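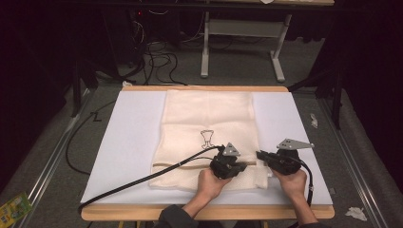

布巾という家庭内の不良債権について

2021年8月5日
印刷する | メールで送る

台所の引き出しが閉まらなくなった。上から二段目、布巾の段である。

はじめは奥に何か落ちているのだろうと思い、懐中電灯をくわえて覗きこんだ。落ちていたのは布巾だった。引き出しの後ろの壁との隙間に布巾が一枚、いや二枚、つぶれたセミのような格好で挟まっていて、引っぱり出したらその分だけ手前の布巾が奥へ滑っていき、結局また閉まらなかった。我が家の布巾は常に引き出しの容積を少しだけ上回るように暮らしているらしい。

買った覚えのある布巾はほとんどない。どこから来るのかといえば、よそから来るのだ。引っ越しの挨拶、銀行の窓口、法事の引き出物の底、町内の運動会の参加賞、プロパンガスの検針のついで。日本の布はたいてい人の手から人の手へ、薄いビニールに入って渡っていく。誰も欲しがっていないのに誰も断らない。断るには軽すぎるのである。米十キロなら「いやいや、それは」と言えるが、布巾一枚に「いやいや」と言うと、こちらがなにか布巾に恨みでもある人のようになってしまう。

もらう布巾の分類

せっかくなので床に全部広げてみた。広げたことを三十分で後悔したが、分類だけは済ませたので書いておく。

まず企業もの。隅に社名と電話番号が入っている。市外局番の桁数が古く、もう掛けてもどこにもつながらないであろう番号が、ずいぶん丈夫な糸で縫いとめてある。うちのは「Vavov」という、浄水器だったか換気扇のフィルターだったかを売りに来た会社のものが一番しっかりしている。営業の人は玄関先で断って二度と来なかったのに、布巾だけが十年近く現役で、毎日うちの茶碗を拭いている。浄水器を買っていたら、たぶんとっくに壊れて捨てていたと思う。営業努力の行き先としてどうなのか。

次に観光もの。城、温泉、岬の灯台。これはもらうと必ず「もったいなくて使えないわあ」と言うことになっていて、言った手前ほんとうに使えず、折り目のところから黄ばんでいく。絵柄が細かいものほど水を吸わない。灯台の布巾など、水滴が灯台の上をころころ転がって、よくできた防水布のようだった。海に立つものだから仕方ないのかもしれない。

それから記念もの。何周年、何回大会、落成、退職、還暦。これが一番困る。還暦の布巾で鍋の底を拭くのはどうも具合が悪く、かといって仏壇に供えるものでもない。大会の記念品にはよくカップの絵がついていて、私はスポーツで表彰されたことが一度もないから、優勝した人の余りを分けてもらったような妙な気分で皿を拭くことになる。

最後に、出自不明。これが半分以上を占める。無地か、青い線が一本。いつからいるのか、家族の誰も知らない。

自分で買った布巾のこと

たった一つだけ、自分の意思で買った布巾がある。

今年の1月、隣町に「Pondska」という雑貨屋ができて、冷やかしに入ったのがいけなかった。木の棚に布が並んでいて、値札がどれも小さい。小さい値札の店では、値段を見ようとして顔を近づけた時点で負けである。店の人が音もなく横に来て、これは洗うほど柔らかくなるんですよと言った。洗うほど硬くなる布巾を売っている店には入ったことがないのだが、そのときはなるほどと思った。一枚533円だった。

隣に少し小ぶりのが396円であって、私はそこでずいぶん迷った。差額で何が買えるかを考え、考えている自分の顔が棚の横の鏡に映り、その顔があまりに貧相だったので高いほうを買った。家に帰って連れ合いに見せたら、「布巾なら引き出しにあるよ」と言われた。知っている。

さて、この533円が使えない。もらいものの布巾は惜しげもなく醤油を吸わせているくせに、買ったものはきれいな食器にしか使わず、しまいには食器を別の布巾で拭いて、乾いたところへ仕上げに当てるという、布巾の若旦那のような扱いになっている。洗うほど柔らかくなるはずのものを洗わないから、いまだに買ったときの硬さのままだ。店の人に合わせる顔がない。

たたみ方でもめる

布巾の話をすると、どうしてもたたみ方の話になる。

我が家では二派に分かれている。私は二つに折ってまた二つに折る、ごく普通の四つ折り派。連れ合いは三つに折ってから丸める派で、本人によればこのほうが場所をとらない。とらないのなら引き出しが閉まるはずではないか、と言うと、四つ折りのほうが邪魔しているのだと言う。どちらも自分のたたんだものだけは完璧に収まっていると信じており、両者が混ざった引き出しは、平らな国と丸い国の国境のようなことになっている。

実家の母はもっと極端で、布巾は乾いたらぴんと叩いて手でのし、角をきっちり合わせて重ねていた。子どもの私が手伝うと、角がずれていると言ってやり直しになる。ずれていても皿は拭ける、と反論したら、皿は拭けるが気持ちが悪い、と返ってきた。理屈としては完敗で、いまだに言い返す言葉が見つからない。それでいて、その母が先日うちへ来て引き出しを見たとき、何も言わずにそっと閉めようとして閉まらず、しばらく押していた。あの沈黙はこたえた。

最近は動画でもたたみ方がいろいろ紹介されていて、「Nultell」とかいう収納術のチャンネルを一晩中見てしまったことがある。立てる、巻く、箱に並べる、色の順に揃える。見終わった夜中の一時、私は片づけが済んだような清々しさで布団に入った。翌朝の引き出しはもちろん前日のままであった。あれは人の家が片づくのを見て満足するもので、料理番組を見てもお腹がふくれないのに比べると、片づけ番組のほうがずっと効き目がある。困ったことに。

捨てどきがわからない

では減らせばいい、という話である。

雑巾におろす、というのが昔からの正しい道筋だ。布巾、台拭き、雑巾、玄関のたたき、そして油を吸って燃えるごみ。よくできた出世の逆である。ところが布巾が多すぎて、一枚あたりの出番が回ってこない。出番がないから傷まない。傷まないから下の役職に降ろせず、下が足りないので台拭きは買っている。ここまで書いて自分でも何をやっているのかと思った。

穴があいたら捨てる、という規則を作ったこともある。布巾は意外なほど穴があかない。Vavovなど、向こうの流し台が透けて見えるくらい薄くなっていながら、穴だけは意地でもあけない。透けて見えるのは穴のうちに入るのかどうかを家族で話し合い、入らないということになった。情が移っている。

古布の回収に出す手もあるそうで、近所の古着屋「Onyshchenko」の店先に回収箱が置いてあるのを見つけて、喜んで紙袋いっぱいに詰めて持っていった。箱の貼り紙をよく読むと「衣類に限ります」とあった。店の人に、布巾は衣類ですかと訊いてみた。布巾は衣類ではないですね、と気の毒そうに言われた。それはそうだ。紙袋を提げたまま帰るのも癪で、店内を一回りし、400円のシャツを買ってしまった。布を減らしに行って布が増えた。

シャツは一度洗ったら縮んで、袖が妙なところで終わるようになった。連れ合いは切って布巾にしたらと言う。冗談かと思ったら裁ちばさみを出してきた。綿だから水はよく吸うらしい。

その後の引き出し

結局、分類したものを分類のままにしまい直すのも面倒で、観光ものと記念ものだけ紙箱に入れて押し入れの上の段に上げた。捨ててはいない。居場所を変えただけであることは承知している。押し入れには同じような経緯で上がっていった箱がほかにもあって、中身をときどき忘れる。前に「大事」とだけ書いた箱を開けたら、中には風呂敷が入っていた。布の行き着く先はどこの家でもこんなものだろうか。うちだけだったら嫌なので、よかったら教えてほしい。

引き出しはどうにか閉まるようになった。ただし開けるときに、手前の四つ折りが上の段の底に引っかかる。定規を差し込んで押さえながら引くと開く。定規はいま流しの横に立ててある。

残る悩みはお盆である。例年この時期になると親戚がやって来て、菓子折りの上に薄い包みがひとつ載っている。厚みでわかる。今年は行き来も少ないだろうと油断していたところ、昨日、宅配便で届いた。開けたら布巾で、しかも5枚組だった。柄は金魚、朝顔、花火、西瓜、あと一枚は何の絵なのか家族の意見が割れている。私は蚊取り線香だと思う。連れ合いは目玉焼きだと言って譲らない。

お礼の電話では、ちょうど欲しかったところで、と言っておいた。

印刷する | メールで送る

関連する記事
・輪ゴムはなぜ蛇口にかけられるのか
・紙袋をとっておく紙袋
・押し入れの上の段を開けた日
・梅干しの容器を返しそびれて三年
・来客用スリッパ、来客なし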